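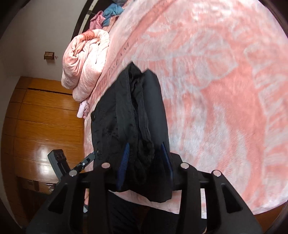
Equipment Plan and Budget for the Stara Clothes Handling Project

Project report by Mahlet Wolde and Yuto Nomura

1. What the report covers

Stara is our group project on teaching a robot arm to handle clothes. The arm itself belongs to the department and is shared between several groups, so it is not in our budget. What we had to plan and pay for was everything needed to record people doing the task by hand: hand-held grippers, cameras, spare pads, storage and a small stock of clothes. This report sets out what we asked for, what we were given, what we bought and what we would change. The training results are in the second report.

The sum agreed in August was £1,892. Our first request was higher and was sent back with a note asking us to share more equipment between recorders.

2. The task and what it asks of the equipment

A recorder picks up a garment from a bed with the gripper, lifts it clear, and puts it down in a new place. We chose bedrooms over a lab bench as the setting because a bench gives a hard, plain surface and clothes do not behave the same way on it. A plush blanket gives under the fingers and its pattern makes the background busy. Both things matter to the training, and both affected what we had to buy.

Thick items were the main worry. A dark garment folded lengthwise, with snap buttons down one edge, makes a heavy bundle for two narrow pads to pinch. Thin T-shirts can be held by almost any pad. We therefore wrote the requirements around the thick items:

Fingers that open wide enough for a folded jacket.
Ribbed pads that can be changed without taking the whole finger apart.
A body light enough to hold up for a full recording session.
A camera view wide enough to take in the garment and a good part of the bed.
Fasteners of one type, so one screwdriver does the whole tool.

3. Choosing the grippers

We compared two ways of getting the grippers. Dandden sells a finished tool with the camera mount already fitted. Teshome is a print shop that would make the parts from our drawings, leaving us to put them together.

The Dandden tool was the better made of the two. It closed smoothly and the fingers met squarely. Two of them would have used up most of the money, with little left for cameras. The Teshome parts were much cheaper, but the first set had fingers that did not line up at the tips and had to be printed again. Yuto also spent a good part of two evenings filing the slots so that the crossbar would sit flat.

We bought one finished tool from Dandden and two sets of printed parts from Teshome. The finished one was used as the reference when we adjusted the others. We do not think we could have got the printed ones right without something to measure against, so the cost of the finished tool should be seen partly as the cost of setting up.

4. Cameras and storage

The cameras are the wide-angle model from Nultix. Wide lenses bend straight lines near the edge of the picture, and this has to be corrected later in software. We accepted that because a narrower lens lost sight of the bed whenever the garment was lifted close to it.

Our storage estimate was too low. We had worked it out from short test clips, and real recordings ran longer because people took time to find a good place to grip. We bought a second drive in week four, which came out of the money kept back for repairs.

5. Pads and other parts that wear

We ordered nine spare pairs of pads. The ribs wear fastest on coarse fabric and around snap buttons and zips. We changed pads when a recorder reported slipping, which in practice meant that some pads stayed on too long. A fixed limit on the number of recordings per pair would have been easier to budget for and would have made the recordings more alike.

Screws were bought in one bag from the same shop as the printed parts. We ran short once, after a mount was taken off and put back several times in one day.

6. Clothes

We spent very little under this heading. Most garments were lent by group members, and the rest came from a charity shop. Dark clothes turned out to need more attention than we gave them. Folds and seams in black fabric are harder to pick out in a dim room, and we had not set aside anything for lighting. For later sessions Mahlet brought a desk lamp from home. A proper light should be in the next request.

7. Time

The plan was to finish 300 recordings in six weeks. We reached the number, but the first week produced hardly any that could be used, as the printed grippers were still being adjusted. Recording sessions were then lengthened to catch up. Anyone planning a similar project should treat assembly as a separate stage with its own dates. Delivery from Dandden was on the day promised. The reprinted fingers took longer than the first set because the shop had other orders in front of ours.

8. Where the money went

The grippers were the largest cost, followed by the cameras. Storage came third, although it had been fifth in the original request. Pads, screws and clothes together were a small share. We ended with a little left over, which has been held for replacing a camera cable that has become unreliable.

9. Changes for the next request

Order the finished gripper first and wait until it has been tried before sending drawings for the printed ones.

Ask for a lamp and a stand for each room used.

Work out storage from a full session with a new recorder, using thick garments as well as thin ones.

Put a figure in for repairs and do not spend it on anything else.

Write down the pad changes on the same sheet as the recordings. We kept them in a separate notebook, and matching the two afterwards took Yuto most of an afternoon.

The parts list and supplier quotes are kept with the grippers in the project cupboard. The drawings there are the corrected versions used for the second set of fingers.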